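Papers > Household Studies > Section 4: What Ends Up on the Table

Sun 25 January
By Celina Czarnecka and Daniyal Dogar

4. What ends up on the table

4.1 The round table as a place of rest

Most households in the Clokonton study own a sideboard, a shelf or a cupboard meant for the things they use every day. Most of them put those things on the table instead. Over 90 days we kept a log of table contents in 24 homes and logged 1,137 separate arrivals, of which a fair share had no business near food. Górecki's earlier work in Pestden treated this as untidiness. We are inclined to be kinder, having seen our own tables.

Round tables fare worse than square ones. A square table has corners, and people will push things into a corner and feel they have done something. On a round one the objects drift to whichever side is less used and settle there in a clump, the tall things at the back if the household is lucky. Figure 2 shows such a clump, with a steel pot, a red plate and a dish towel on the left side of the table, and a marker keeping its distance on the right. 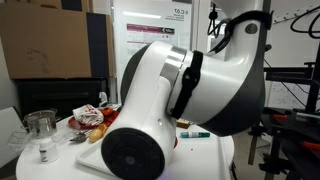 Figure 2. Round white table with household objects, mostly gathered on the left.

Does it matter which object arrives first? A good deal, because the first large thing to be put down tends to stay, and the smaller things that follow are set beside it or on top of it.

We call this first arrival the anchor. Pots make excellent anchors. They are heavy, they are awkward to put away, and everybody in the house believes somebody else is about to cook with them. Plates come next, though a plate rarely keeps its dignity for long and is soon serving as a tray for cloths, keys or post. One household, coded Brzozowska in our notes, had a plate that went 2 weeks in August without meeting a meal.

4.2 Packaging

Empty packaging was the hardest category to code. Jaramillo argued that a clear plastic box with nothing in it is rubbish. Krawczyk argued that it is a box. The respondents sided with Krawczyk, usually while holding the box, and several said it would come in handy for screws. We saw no screws. In the end we coded packaging as "pending", a label we later found applied equally well to pens, single forks and most of the contents of the Promumham kitchen.

Pending items left the table in one of two ways: a visitor was expected, or the table was needed for something larger. Section 5 deals with visitors.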